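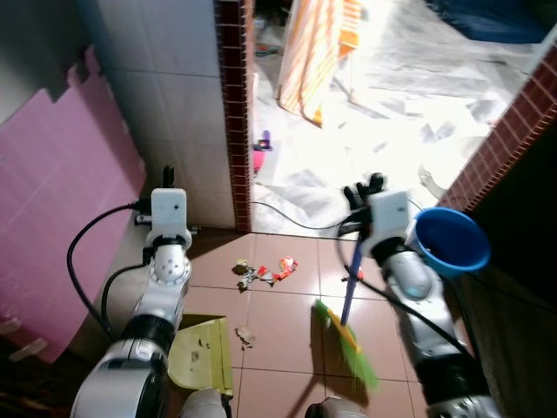 斯托斯特波特（Stostport）9月17日讯　斯托斯特波特家庭用具博物馆将于今年11月开放新的长期展览“门槛内外”。展览的主题是扫地，以及和扫地有关的工具、手艺和习惯。很多家庭都认识这样的场面：铺着瓷砖的门口，一把蓝柄、绿毛、黄色底座的扫帚，旁边一只浅黄绿色的塑料簸箕，簸箕上还有几点碎屑。这些东西太平常，博物馆过去很少收藏它们。新展览希望给它们一个合适的位置，和手工扎制的草扫帚、马毛刷、铁皮簸箕放在同一座建筑里面。

展览设在博物馆的东楼。这座楼原来是Rultimura制刷厂的车间，工厂于1914年开工，生产扫帚、地板刷和洗瓶刷，产品主要卖给港口的船只、学校和附近的农户。工厂停业以后，东楼做过纸张仓库，后来又做过乐队的排练场地。博物馆接收这座楼的时候，二层的长工作台还在原处，台面上有钻孔工人留下的刀痕和铅笔算式。修复工程由Pillai建筑事务所负责设计。事务所保留了工作台、朝北的大窗和一段运送木柄的滑道，新增加了电梯、无障碍入口和恒湿的储藏室。

“我在馆里工作这些年，观众最常问的问题是：这个东西我家里也有，为什么放在玻璃柜里？”本次展览的策展人Hooman Shahbazi说，“我觉得这个问题很好。我们这次就从这个问题开始准备。一把扫帚怎么做，卖给谁，谁每天拿着它，用坏了放到哪里，每一步都有材料可以看。”

展览的内容

“门槛内外”共有5个展厅，观众可以按照顺序参观，也可以从任何一个展厅开始。

第一展厅叫“材料”。里面展示高粱穗、金雀花枝、椰棕、猪鬃、马毛和各种合成纤维。每种材料都有可以触摸的样品，旁边说明它的产地、处理方法和适合的地面。例如椰棕比较硬，常用来刷石板和院子；马毛比较软，适合打过蜡的木地板。说明牌有盲文和大字两种版本。

第二展厅叫“工厂”。它就在原来的车间里，长工作台成为展览的中心。观众可以看到手工穿毛的全过程：工人先在木底座上钻孔，然后把一束毛对折，用铁丝从背面拉紧，最后剪齐。展厅的墙面上展出Rultimura制刷厂的工资簿、订货信和产品目录。目录里有一些今天不容易理解的品种，比如专门清洁煤气灯罩的细刷，专门扫面包炉灰的长柄湿帚，还有给裁缝使用的线头刷。博物馆为这些品种配了简短的解释。

第三展厅叫“门口”，展览的名字从这里来。许多地方对门槛附近的清扫有自己的规矩。有的家庭从门口往里扫，认为这样不会把财气扫出去；有的家庭正好相反，一定要把灰尘扫出门外。有的家庭在太阳落下以后不扫地。扫帚放的方向、客人在的时候能不能扫、搬家的时候旧扫帚要不要带走，每个地方的说法也不一样。博物馆的工作人员在本地区进行了录音访问，观众可以在展厅的长椅上听这些录音，录音配有文字稿。Shahbazi认为，同一条街上的两户人家常常有完全相反的习惯，并且两家都很确定自己的做法是老规矩。

第四展厅叫“簸箕”。扫帚的历史写得比较多，簸箕的历史写得很少。这个展厅从木制和柳编的簸箕开始，经过铁皮和搪瓷，一直到注塑成型的塑料簸箕。展厅特别说明了前沿的变化。早期的铁皮簸箕前沿比较厚，细的灰尘容易留在地面上，形成一条线，需要把簸箕向后拉几次才能收完。后来的产品把前沿做得更薄，有的加上软胶条。观众可以在一张倾斜的试验台上，用干燥的细沙比较几种不同的前沿。

第五展厅叫“修理”。以前一把好的地板刷坏了，可以送回工厂重新穿毛，木底座能使用很长时间。展厅里有几件底座，背面用铅笔或者烙印记录了重新穿毛的年份。这个展厅同时是工作室，开放以后每个月都有示范活动，观众可以带自己的旧刷子来，由制刷师傅看一看能不能修。

关于藏品

展览和储藏室合起来，共有1289件藏品。其中大部分来自原工厂的样品柜，小部分来自本地居民的捐赠。样品柜在工厂停业的时候没有打开，里面的刷子多数没有用过，纸标签和价格都保存完好，这对研究定价和销售很有帮助。居民捐赠的物品情况不同，它们大多有明显的使用痕迹，比如刷毛向一边倾斜，柄上有布条或者胶带缠过。博物馆决定不清除这些痕迹，只做除尘和防虫处理。

所有藏品都有了编号和照片，目录将在开展当天放到博物馆的网站上，可以免费查询。教师和研究人员如果需要高清图片，请写信到资料室申请，一般在14天之内得到答复。

博物馆继续接收捐赠，目前特别希望得到下面几类物品：制刷厂工人的家庭照片和工作服；本地商店出售扫帚的账本或者广告；带有修理记号的木底座。因为储藏空间有限，请在送来以前先联系资料室，不要把物品直接放在门口。

和Skumden的合作

展览的重新穿毛示范由Skumden手工制刷合作社承担。合作社的成员学习制刷的途径各不相同，有人在家里学会，有人先做木工再转行。合作社将为展览制作一批地板刷，底座用本地的山毛榉木，形状参考Rultimura制刷厂的旧目录。这批刷子在博物馆商店出售，每把都可以送回来重新穿毛，只收材料费。

合作社也会开设短期课程，内容是做一把小的桌面刷，用来扫面包屑。课程面向成年人，以及由家长陪同的儿童，不要求有经验。需要使用的锥子和铁丝由合作社准备。左手习惯的学员请在报名表上注明，穿毛的夹具需要换方向。

给学校的安排

博物馆为小学和中学准备了两套不同的活动材料。小学的材料以触摸和比较为主，学生先闻一闻、摸一摸各种纤维，再讨论哪一种适合扫沙子，哪一种适合扫地毯。中学的材料使用工资簿和订货信的复印件，学生可以研究钻孔工和穿毛工的报酬有什么差别，以及家庭加工是怎样计算的。有一部分穿毛的工作当时由妇女在家里完成，按件付钱，工资簿对她们的记录比较简单，常常只有姓，没有名。资料室正在对照教堂登记和户口资料，努力把完整的名字找出来。知道有关情况的家庭，欢迎和我们联系。

学校参观需要提前预约，请在预约时写明学生的年龄、人数，以及是否有学生对动物毛发过敏。第一展厅的马毛和猪鬃样品可以临时收进带盖的箱子。

建筑和参观信息

东楼的入口在河边一侧，从主楼的院子也可以走到。修复工程更换了入口处的地面，轮椅和婴儿车可以平着进入。二层的工作台区域地板是原来的木板，有一些不平，博物馆在旁边铺了一条平整的通道。车间的北窗没有安装窗帘，下午光线变化比较大，所以纸质文件展出的是复制件，原件保存在储藏室里。

展览期间，东楼的开放时间和主楼相同，一张门票可以参观两座楼。十四岁以下儿童免费。博物馆咖啡厅在主楼一层，河边入口暂时没有寄存大件行李的地方，请把行李留在主楼。

录音访问的文字稿现在有本地语言和英文两个版本，中文版本正在翻译，开展的时候可以在前台借阅打印本。如果读者发现翻译有错误，也请告诉我们，下一次印刷时会改正。

媒体安排

展览对公众开放以前，博物馆将为媒体安排一次提前参观，由Hooman Shahbazi带领，Pillai建筑事务所的代表介绍修复工程，Skumden合作社的师傅现场穿毛。参观时可以拍照和录音，在第二展厅请不要使用闪光灯。需要采访制刷师傅的媒体，请提前把问题发来，方便合作社安排时间和翻译。

可以提供的资料包括：东楼修复前后的平面图，旧产品目录的选页，访问录音的片段，以及策展人的文章《往里扫，往外扫》。文章可以全文转载，请注明作者和博物馆名称。

关于斯托斯特波特家庭用具博物馆

斯托斯特波特家庭用具博物馆收藏和研究本地区的日常用品，范围包括厨房、洗衣、取暖、照明和清洁。博物馆由主楼、东楼和一个资料室组成，资料室对公众开放，需要预约。

媒体联系：斯托斯特波特家庭用具博物馆新闻办公室
捐赠和图片申请：博物馆资料室
课程报名：Skumden手工制刷合作社，或者博物馆前台

（完）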